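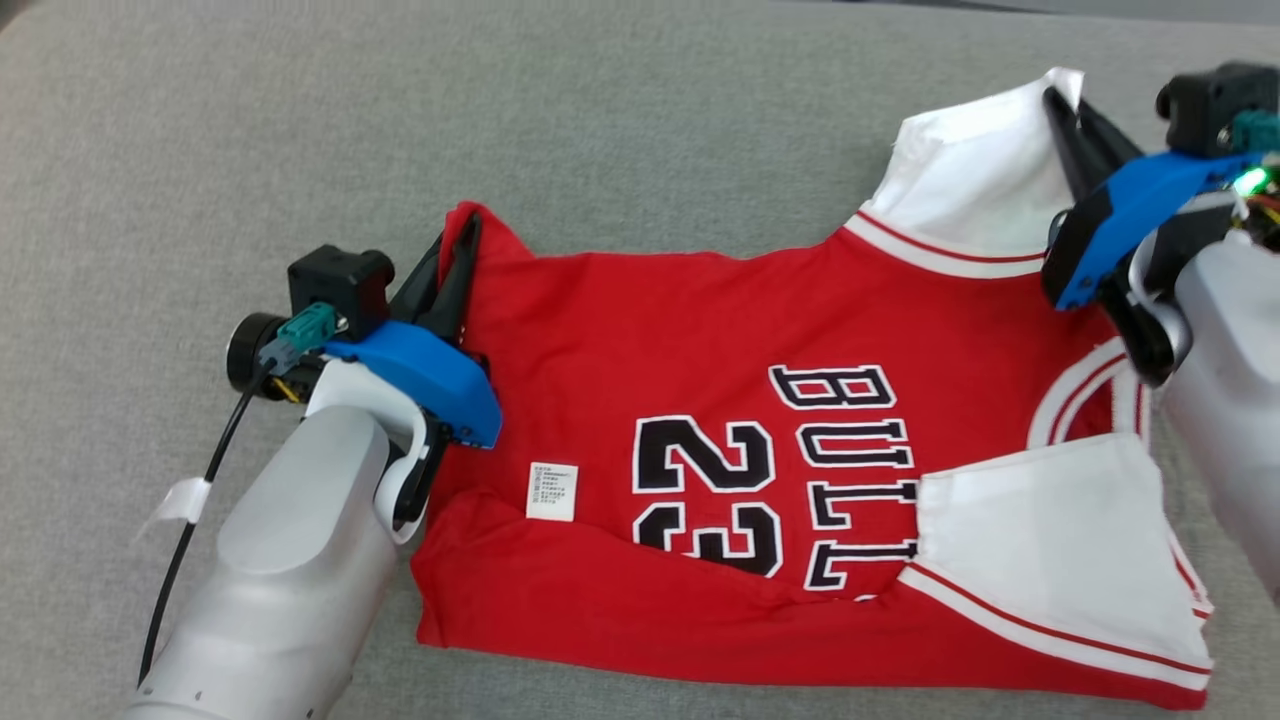
Can it do the laundry yet?

Every November someone forwards me a clip of a machine folding clothes and asks if I've changed my mind. I haven't, much. Folding is the bit of laundry I can do while half listening to the radio. Two arms and a sports top on a nice flat surface is a fair start, but my washing doesn't arrive flat. It arrives as a knot, with a sock up one sleeve.

Agata Fabbri at Dimia, who is more patient with me than I deserve, says slippery shirts are among the worst things you can hand a robot. They slide, they crumple, and the back looks much like the front once a corner has flopped over. Her team reckons on about 12 minutes for a mixed pile of four items, and she counts it as a success if two of them would pass in a shop.

Arturo Mancuso, who runs the packing floor at Murnska, was blunter. He'd take a pair of arms tomorrow if they could keep up with his slowest starter on a Friday-afternoon sort of mood. So far none has been offered to him without an engineer attached.

I'll look again next year. The ironing, I notice, never comes up.

Last updated: November
Contact the newsletter desk | Copyright Kendisier | Back to top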